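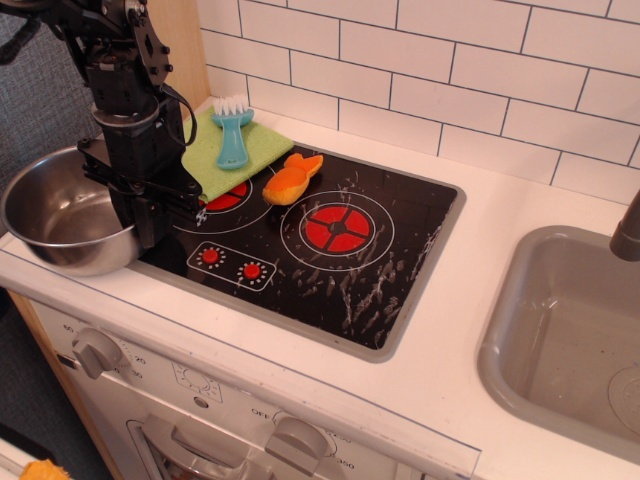
Zoltán Farkas replied that the rule sheet says one arm per team and no touching once the timer starts, so a second arm to hold the bowl is out, however cheap it is.

bohdana_r
Okay, that settles it. I wasn't trying to get around anything, I just thought the two-arm rule was only for the senior division. So we're back to one arm and the kitchen. The three tasks are: put the toy fish in the bowl, put the brush in the sink, wipe the cooktop. We have the fish working most of the time. The brush is the problem. It goes on top of the folded cloth at the start, and when the gripper closes on the handle it takes the cloth with it about half the time.

Zinash Endale
Are you coming in from above or from the side? We had the same trouble at the Tonby school last year. From above, the finger tips go past the handle and pinch whatever is under it. We stopped 4 mm higher and it got a lot better.

bohdana_r
From above. The wrist on our build doesn't tilt much so from the side is hard. I'll try stopping higher.

lajos_sz
I would skip the brush. Look at the scoring. The fish and the wipe together get you through to the August round. Every team I've judged that tried all three ran out of time on the second one and then rushed the third.

Zinash Endale
I don't agree with that. The students learn more from the brush than from the fish. A plush toy squashes, so you can be way off and still pick it up. If they only do the fish they'll think their calibration is fine when it isn't.

lajos_sz
They can learn it in September. I'm talking about getting a score.

Zoltán Farkas
Both are allowed, it's up to the team. You don't lose points for a task you don't try. You do lose points if the bowl goes on the floor.

bohdana_r
We know about the bowl, believe me. It's steel and it slides. Can we put something under it?

Zoltán Farkas
No. Nothing stuck to the counter.

Anikó Dobos
Which servos are you using? We bought the Kuipers ones for the shoulder and they got weak after a few runs in a row. The arm would sag and the gripper ended up lower than we told it to. If yours does that, stopping 4 mm higher won't help for long.

bohdana_r
Kuipers on the shoulder and elbow, whatever came in the kit on the gripper. I haven't measured any sag. How did you check?

Anikó Dobos
Stand a ruler on the counter, send the arm to the same spot 17 times, write down the height each time. Ours dropped up to 6 mm by the end. We put a rubber band on the shoulder to carry some of the weight. It looks bad but it passed inspection.

Zoltán Farkas
Rubber bands are fine. Springs are fine too if they're covered.

lajos_sz
Also check your cable. If there's a loop hanging out by the upper joints, make sure it can't catch when the arm swings over to the sink. We had a team at Zomville pull their own plug out that way.

bohdana_r
Thanks, I'll have somebody tie it down. One more question for Zoltán. For the wipe, does the cooktop start dirty, or do the judges put something on it?

Zoltán Farkas
Judges put on dish soap and let it dry. They score how much of the black is clean after. The printed burners don't count either way.

Zinash Endale
Don't practice with too much soap. Ours got into the knobs and they stopped turning.

bohdana_r
Update after club tonight. We did the ruler test and it does sag, less than Anikó's but enough to matter. Rubber band is on. With the higher stop we got the brush without the cloth on most tries. The students voted to keep all three tasks, sorry Lajos. Fish first, then brush, then wipe.

lajos_sz
It's their run. I'd still put the wipe before the brush.

Zinash Endale
They can't, the brush is on the cloth.

lajos_sz
Right. Forgot that.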